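Polymer Film Process Technician (Packaging Laboratory)
Kramer – Hullero site
Full time, permanent
Reference 2697

Kramer develops and tests flexible packaging film for food processors and medical suppliers. The Hullero site houses the pilot extrusion line, the slitting area and the packaging laboratory. We are filling one technician position in the laboratory, reporting to Pirjo Harju, Laboratory Manager.

The position

The technician prepares and tests film samples from the pilot line and from customer returns. Most of the work concerns clear monolayer and three-layer film between 20 and 80 microns. Test methods in daily use are tensile and elongation, dart impact, Elmendorf tear, coefficient of friction, haze and seal strength. Training is given on the seal strength bench and on the Vendent data system. Candidates are expected to know at least two of the other methods before starting.

The laboratory also handles complaint investigations. A typical complaint involves blocking, curl, wrinkling at the unwind or poor seal initiation. The technician receives the returned roll, records its condition, cuts samples across the web and compares the results with the retained sample from the same production order. Written findings go to Samran Klinhom in Quality, who issues the reply to the customer.

Film is laid out by hand for visual inspection before any sample is cut. Gels, die lines, creases and scratches are marked and logged by position across the web. The inspection step takes patience and good near vision, corrected or uncorrected.
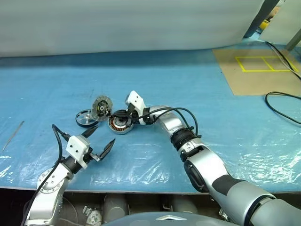

Main duties

Condition samples at standard temperature and humidity before testing.
Cut specimens in machine and transverse direction and label them at the time of cutting.
Run scheduled tests and enter results in Vendent before the end of the shift.
Check load cells and thickness gauges on Monday against the reference set.
Maintain the retained sample store, including disposal of expired rolls.
Assist process engineers during trials on the pilot line. Trials sometimes run past the normal shift end, and overtime is paid.
Keep test procedures up to date and report any deviation in writing.

Requirements

Associate degree or completed apprenticeship in plastics technology, materials testing, chemistry or a related field. Applicants without a degree are considered if they have worked in a test laboratory for 2 years or longer.
Working knowledge of ASTM or ISO test methods for plastic film.
Ability to read a control chart and to recognize a result that needs repeating.
Basic spreadsheet skills.
Ability to lift a 20 kg roll core with film, using the hoist for anything heavier.
Clear written English. Reports are short, and customers read them.

Experience with blown film extrusion is useful but not required. The same applies to microscopy and differential scanning calorimetry.

Hours and conditions

The standard day is eight hours, starting at 7:00 a.m., with a paid break. There is no night work in this position. Safety shoes, cut-resistant gloves and hearing protection for the extrusion hall are supplied. Vacation, health coverage and retirement contributions follow the site agreement, a copy of which is sent to candidates invited for interview. Travel to our customer service office in Susodov is required twice a year.

How to apply

Send a resume and a cover letter of no more than one page to Ilse Van Leeuwen, Human Resources, and quote the reference number. State which test methods you have performed yourself and on what type of material. Certificates can be supplied later.

Interviews will be held at Hullero in September and include a practical exercise in specimen cutting and thickness measurement. Technical questions about the position can be directed to Dagim Gudeta in the packaging laboratory, weekdays between 1:00 and 3:00 p.m.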